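Why I finally put the kids' tablets on their own network

So I spent most of Sunday under my desk with a flashlight in my teeth, and I have opinions about home Wi-Fi again. Sorry in advance!

It started with the video calls. Every afternoon at 3 my picture would turn to mush, and my colleague Vasylyna (hi, Vasylyna Stetsiuk, I know you read these) began doing an impression of my frozen face that was a little too good. I blamed the provider. I called them, I sat through 28 minutes of hold music, and a very patient man told me the line was fine.

Then I opened the device list on the router, which I hadn't looked at since August, and there were things on it I didn't recognize at all. One was called Risovus, and I had a proper scare until I remembered that's the drawing app box my daughter plugged into the TV. The rest were tablets, old phones, a printer, and a doorbell we don't even use anymore. All of them were on the same band as my work laptop, and every afternoon the tablets came home from school and grabbed their updates and cartoons at once.
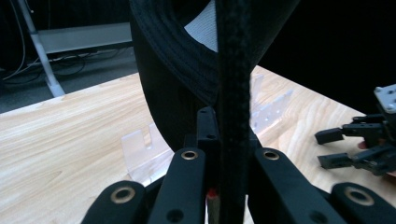
What I changed

First I turned on the guest network and moved the tablets over. It took two tries, as I typed the password wrong on one and then convinced myself the whole thing was broken (classic). The guest side lets me set a speed limit, so I gave it 60 megabits, which is plenty for cartoons.

Next I split the bands. My router came with one name for both 2.4 and 5 GHz, and the laptop kept wandering off to the slow one whenever I sat in the kitchen. Now they have separate names and the laptop only knows the fast one. The printer only speaks 2.4 and is as grumpy as ever.

Last, I moved the router itself. It used to live behind the TV, on the floor, next to a metal shelf. My brother-in-law Svyatoslav has been telling me for years to get it up high and out in the open, and I've been ignoring him for years, and, well, he was right. It's on top of the bookcase now and the bedroom went from one bar to three.

What I haven't done yet

I still want to run a cable to the desk. I have the cable! It's sitting in a drawer, but the route goes past a door that already sticks, and I need to find those flat clips I bought. If you've done this in a rental without drilling, leave me a comment and tell me what you used.

The calls have been clean all week so far.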